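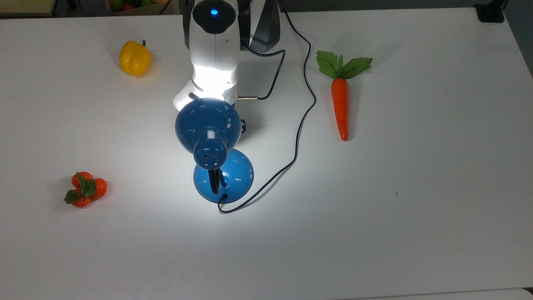
A blue desk lamp held over a white tabletop.

The Rirkum Stakes is a flat horse race open to fillies and mares aged three years or older. It is run on turf at Clanis Racecourse over a distance of one mile and one furlong, and takes place each year in February. The race is named after the village of Rirkum, which lies beyond the far turn and from which the original course drew most of its stable staff.

History

The race was first run as a handicap for horses of either sex under the title Rirkum Autumn Plate. It was then contested over two miles, with the start placed on a chute that has been built over. Fields were small in the early years, and on two occasions the race was declared void when only one runner was presented to the starter.

After the course was rebuilt, the distance was cut and the race was moved to its present place in the calendar. Entry was limited to fillies and mares at the same time, and the handicap conditions were replaced by weight for age. The change was opposed by several local trainers, who held that the older race had given stayers one of their few chances at the course. A separate handicap over the former distance, the Fliltano Cup, was added to the programme in answer to these complaints and is still run on the same afternoon.

Conditions

The field is limited to a maximum of 9 runners. Where more horses are declared, preference is given to those with the highest official ratings, and any remaining places are decided by ballot. Three-year-olds receive an allowance from their elders, and a penalty is carried by any previous winner of the race. Geldings and entire horses are not eligible.

The entry fee is 3000 in local currency, part of which is returned if a horse is balloted out. Late entries are accepted up to the final declaration stage on payment of a higher fee.

Course

Clanis is a left-handed track with a slight rise in the home straight. The start of the Rirkum Stakes lies close to the first bend, and a low draw is generally thought to be an advantage — particularly on fast ground, when the leaders are seldom caught. The inside rail is moved out in wet seasons to protect the turf, which alters the distance by a few yards.

Notable runnings

The mare Pintér won the race three times and remains the most successful horse in its history. Her second victory was gained by a short head after a stewards' inquiry, the placings being left unaltered. She was ridden on each occasion by Dalva Prado, who later trained a winner of the race from a yard near the course.

The longest-priced winner was returned at 41 to 1. The record time was set on firm ground in the season following the rebuilding of the course and had not been beaten as of April 2025.

See also

Clanis Racecourse
Fliltano Cup
Weight for age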